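Bench tips for a two-arm sorting table

Most of these come out of the build Zeeshan Qureshi and I have been working on since August in the shared shop on Irnard Street. We lay the whole thing out in simulation first and only then move anything heavy.

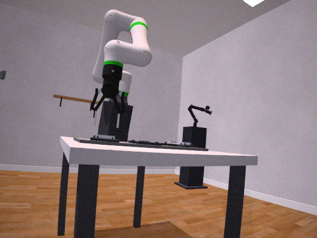
The big arm is the one that taught us to get the heights right before anything else. Put each arm on its own pedestal behind the table and leave the table out of it. A tabletop flexes when an arm stops short, and the parts on it creep. We had ours clamped to the top for two weeks and spent both of them chasing errors.

Set the gripper fingers wide open before you measure clearance. Closed fingers give you a number that looks fine until the first pick. Measure to the lowest finger tip.

Keep the parts on a board or tray that lifts off. You can load it at another bench, and when a test goes wrong you carry the whole mess away at once. Two screw heads under the back edge make a good enough stop. Mark the tray position with a pencil line as well, as screws work loose.

Start with low, plain blocks. Ours were offcuts sanded on the corners. Round parts can wait until the blocks go where they should 49 times out of 50.

If the second arm is a small one, give its post a wide, flat base plate. Ours wobbled on a narrow one. Sand in a box on top of the plate also works if you can't drill the floor.

Tape the cables down the back of the pedestal and leave a loop at each joint. Move every joint to both ends by hand, power off, before you cut a single tie.

Put a mat under the table. Dropped screws stay where they land and the planks don't get dented.

Save the layout file under a new name every time you change a height. We use Ryu for the small arm and Gudton for the big one, followed by a plain number. I overwrote a good file one Thursday and it took until closing to get it back.

The stop button goes where you stand, at the front. Ours was on the wall at first and neither of us could reach it without leaning over the work.

Total spent so far, not counting the arms: $510, most of it on steel for the pedestals.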